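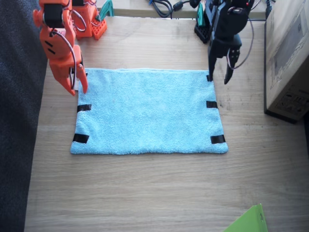 Folding a Towel So It Stays Folded
Project report, Textiles and Everyday Design, second term

I picked towels for this project after a summer job at the swimming baths in Ploltbridge, where I spent most of August behind the hire counter handing them out and taking them back soggy. The baths lent out 1,801 towels that month (it was on the sheet pinned up in the staff room) and I feel as if I folded every last one of them. Everyone at the counter had a different way of doing it. The stacks leaned, the front ones slid off when you pulled one out from the middle, and the shelf that was meant to take 207 never did.

So my question was a small one. If you mark a towel up properly, can you get the same fold every time, and does a neater fold give you a better stack?

What I used

The main towel is a light blue terry one, nothing fancy. I liked it for this because the colour is plain and the black strips show up really well against it. There are six strips, three going down each side, so you have a mark at each corner of the rectangle and one partway down either edge. I wanted people to be able to look at a fold and see straight away whether the sides matched, without getting a ruler out.

Terry is lovely to dry yourself on and a pain to measure. The loops make the edges go wavy, and you can press an edge flat, look away, and it has crept back up a bit. I also tried a waffle towel and a thin sports one by Tellura at home. The Tellura folds like paper — gorgeous corners — but it slips about so much in a stack that I gave up on it after one evening.

All of the blue towel work was done on a light wooden table. I'd tried my bed first and then the carpet, and both were hopeless, as the towel sinks in and you can't tell whether a corner is really where you think it is.

The folds

I ended up comparing three ways of folding, and gave them names so my notes would make sense.

The plain half. Far edge to near edge, then again. It's what most people do without thinking. It's quick, but any little mistake in the first fold gets doubled in the second, and you finish with a sort of lopsided wedge with a lip sticking out.

The thirds. Each long side comes in over the middle, then you fold the whole thing over. This is the one in hotel bathrooms. It hides the raw-looking edges nicely, though it gets fat in the centre, and a tall stack of them rocks.

The Farkach. This is my gran's name for it, and I have no idea where she got it from. You halve the towel, smooth it from the middle outwards, turn it round, and only then make the next fold, so the thick side and the thin side swap over as you build up the pile.
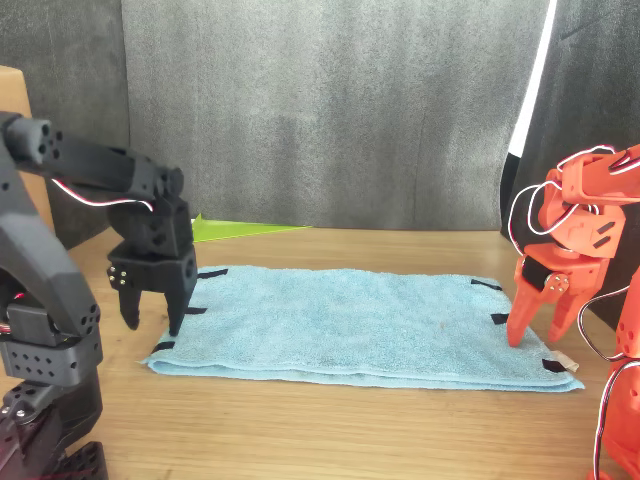 The smoothing turned out to matter far more than I'd planned for. In my first week I'd written it off as fussing, but when I went back through my notebook nearly all the bad folds had the same note next to them: "didn't flatten first". If you trap a ripple inside the first fold it stays there for good, and everything on top of it tilts. Smoothing from the middle outwards gives the ripple somewhere to go. Smoothing from one end just herds it up to the other end, where you then have to chase it about!

The corners come next. I learnt to deal with both corners of an edge together. If I did the left and then the right, the whole towel swung round a little as I pulled, and the strips on one side ended up further forward than the strips on the other. Keeping it gentle helps too, because terry stretches on the slant and then shrinks back once you let go.

I also got quite strict about which way round the care label goes. On a plain towel it's the only thing that tells you which corner is which, and at the baths a stack with labels poking out in every direction looked scruffy however well it was folded. In my notes it always goes at the right-hand end.

Showing it to the group

I gave a short talk on all this halfway through the term and passed round the fold cards I'd drawn. I got more questions than I was ready for, which was nice.

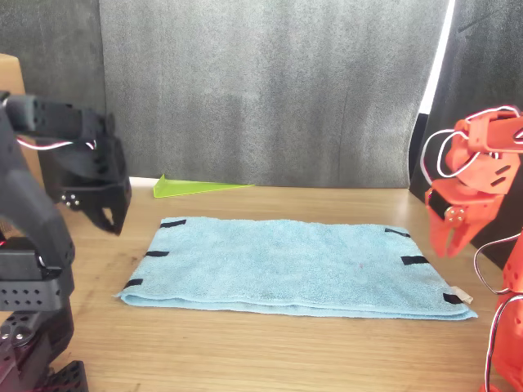
Elango Kotian wanted to know whether any of this would survive a busy afternoon, with a queue at the counter and a bin full of towels still warm from the dryer. He'd tried the Farkach at home on bath sheets and said it took him far too long, and the turn in the middle kept undoing his first fold. He reckoned the plain half done with care would beat it.

He had a point, and I went away and tried again with his version. Plain half, but with a proper smooth before each fold and the corners brought over together. It came out much better than my earlier plain halves. Over the whole project I got through roughly 400 folds, counting the ones on the sports towel, and by the last fortnight I honestly couldn't see much between a careful plain half and the Farkach for a single towel on a table.

Where they still differ is in the pile. With the careful plain half, all the thick edges end up on the same side, and the stack starts to lean once it gets tall. You can fix that by turning every other towel round as you put it down. That's really the Farkach turn moved to the end, where it can't undo anything.
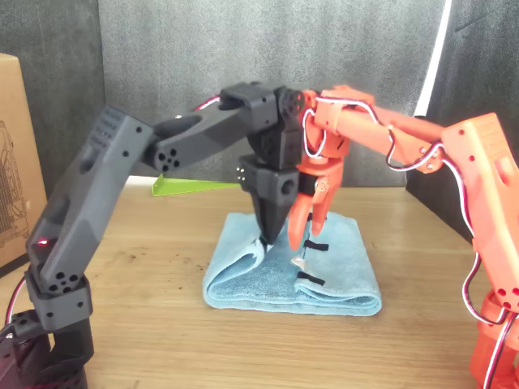

I tried explaining that to my housemates and then just put it on a new card, which I've called the Pinto fold after the café where I drew it. It has hardly any words on it. Flatten, both corners over, flatten, both corners over, turn every second one.

What I'd change

I would mark up more than one towel. Having a single one with strips on meant I could check one fold at a time but never a whole marked stack, so the leaning part of my results is judged by eye, on plain towels. I'd also like to know what happens after a lot of washing. New terry is springy and old terry goes flat, and I'd guess the old ones stack better.

The strips themselves I'd keep. I did think about sewing coloured thread into the hem instead, which would look tidier, but thread gets lost in the loops and you have to hunt for it.

My cards are in the folder at the back, with the notebook pages copied behind them. Sorry about the handwriting on the early ones. I've posted a set to the baths as well, and I'm waiting to hear if they want them laminated for the staff room.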